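Kinnunen Heating Oil Tank Gauge
Sold by Osevov Fuel Supply, Plakatbridge
Price: $108
In stock

The maker's leaflet says this gauge will cut your heating oil bill by 15 percent. We sell it, and we don't believe that. A gauge tells you how much oil is left in the tank. It doesn't burn any less of it, and it has no say in what the oil companies charge per gallon.

What it can do is let you pick when to buy. If you know in August that the tank is a third full, you can shop the price before the cold weather. If you find out in November, you pay what the driver's slip says.

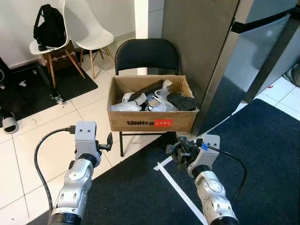
Open carton marked Unitree, on a folding chair

The sensor screws into a spare opening on top of the tank and sends a reading to a small display in the house. The leaflet gives the range as "whole home," a phrase we have never seen defined. Ours lost the signal through two brick walls and a furnace room door. In a frame house it held up fine.

Fits: steel or plastic tanks, indoor or outdoor, up to 2000 gallons
Does not fit: buried tanks, whatever the leaflet hints at
Reading: shown in steps of 5 percent
Power: two AA batteries in the sensor, wall plug for the display
Warranty: one year, parts only

The steps matter more than they sound. On a small tank near empty, one step can be the gap between a warm weekend and an emergency delivery fee. Keep the old float gauge if you have one — it's ugly, but it needs no batteries. 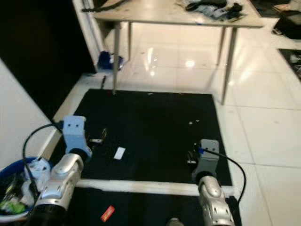 Abdelkrim El Fassi wrote in from Tandunville to say that his gauge reads true enough, but that he ordered early on the strength of it and the price dropped two weeks later. He wanted to know what good the thing was after that. He also said he would keep it.

We had no great answer for him. Knowing your oil level isn't the same as knowing the market, and the display's "best time to buy" light goes by nothing except the level in your own tank.

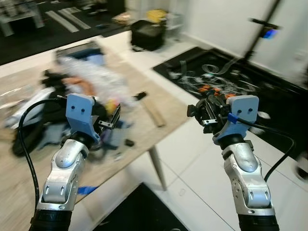

You can turn that light off in the settings menu, and we suggest you do. The low-level alarm is worth leaving on. It comes set at a quarter full and can be moved up if your supplier is slow.

Returns are accepted within 15 days if the sensor hasn't been in oil.

Page updated June 7, 2023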